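Product News: Wala Practice Rooms Open for Sign-Up

Flestska has opened sign-up for Wala, a hosted service that lets small teams run a two-armed robot in simulated rooms before they try anything on real hardware. The rooms load in a browser. There is nothing to install on your own machine, and each session saves views from the robot's body and from its grippers.

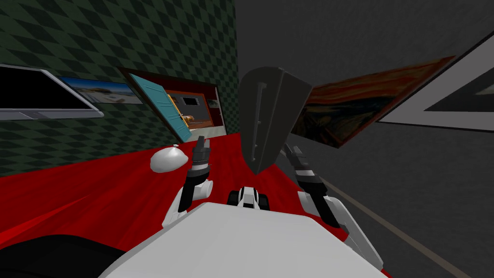
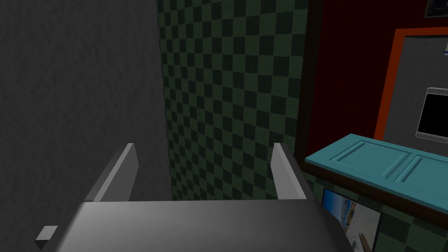
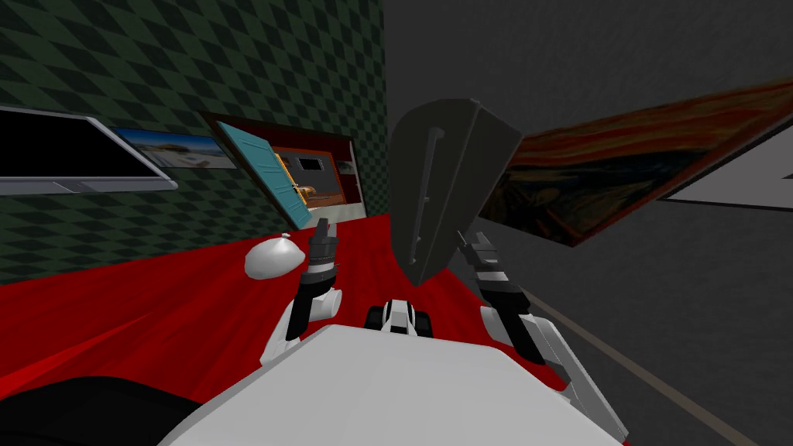
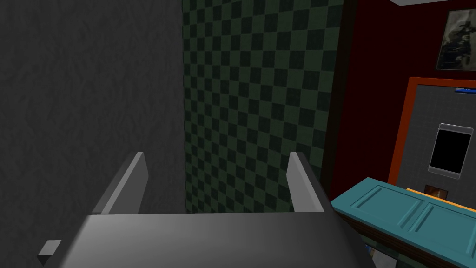
The first and third views look out over the robot's torso; the second and fourth look past an open gripper.

What you get

The starter plan comes with 6 rooms and 80 hours of run time. Hours can be split among as many people as you like, but only 2 sessions can run at once on one account. The full plan opens the whole library, now at 307 rooms, and lifts the session limit. Both plans include the same robot model and the same set of views.

Rooms differ in wall patterns, floor colors, pictures and loose objects. You can keep a room fixed for a whole run or ask for a new one each time. Coralie Tomoana, who looked after the trial accounts at Clituvness, suggests keeping it fixed for the first few days. "If the room changes and your settings change on the same run, you won't know which one made the difference," she says.

What we thought

We had a trial account through June. Setup took one morning, most of it spent on our own network rules. The controls are simple to learn. Each arm can be driven by itself or the two can be run together, and a script can take over at any point in a session.

The gripper views were the part we used most. The fingers are easy to make out against a patterned wall, and we could check our approach angle without switching back to the body view. The body views take more getting used to. Walls and floor can come out at a steep tilt, and new users on our team needed a few sessions before they could judge distance from them. Lashari, the viewer that ships with the service, has a setting to level the picture during playback. It does not change the saved files.

Surfaces and lighting are plain. If your work depends on fine texture or realistic shadows, ask for a trial before you pay. For reach, grip position and general planning, we found the detail good enough.

Two complaints. Session names can't be edited once a run has started, so decide on a naming plan early. Exports also go out one session at a time. Flestska says a batch export is being worked on but gave us no date.

How to sign up

Trial accounts are open to schools, labs and small shops. Fill in the request form on the Wala page and list the people who will need a login. Existing Clituvness members should use their member email so the account is linked. Unused trial hours do not carry over to a paid plan.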